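Demonstration teaching (robotics)

Demonstration teaching, also called teaching by showing, is a family of methods in which a person gives a robot a task by doing it, either with their own hands on the machine or from a distance through a controller. The robot's movements are recorded along with what its cameras see, and the recordings are later used to train a program that tries to do the same job by itself.

Methods

In hand guiding, sometimes called kinesthetic teaching, the joints of the arm are left slack and the teacher simply moves it through the job, much as a parent might guide a child's hand around the letters of the alphabet. It takes very little learning, and most people get the feel of it in an afternoon, though a heavy arm is tiring and the teacher's own hands may wander into the camera's view.

In remote control, or teleoperation, the teacher stands back and works a second, smaller arm, a pair of handles or a headset, and the robot follows along. The teacher loses most of the sense of touch and has to lean on sight — a small camera near the gripper is a common help.

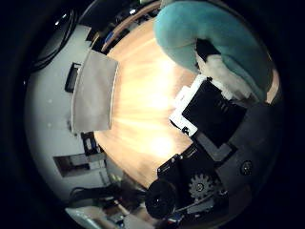 Soft goods such as towels and clothing have long been a favourite subject for this sort of work. Cloth never falls the same way twice, and writing out rules for every fold and crumple is a thankless business, whereas a patient person with a controller can usually manage it without much thought.

The Plenbridge collection

One of the better-loved small collections was put together at Plenbridge by Lemlem Hailu and Kiros Tsegaye, using remote control throughout. It holds 1554 demonstrations of ordinary tabletop chores, recorded by nine teachers over a winter and finished in August. Jaxon Nguyen wrote the teachers' handbook, a friendly document that asks people to work at their natural pace and to keep their mistakes in, provided they go on to put them right.
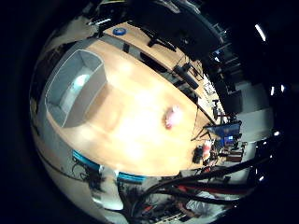

Tabletop work area with an open grey box, seen from a camera at the robot's wrist.

Sessions were limited to 20 minutes, after early teachers reported sore shoulders. Ibsa Wako later sorted the recordings by chore and set aside 69 in which the controller had lost its connection partway through.

See also

Hadgu controller
Plomuvholm method
Teleoperation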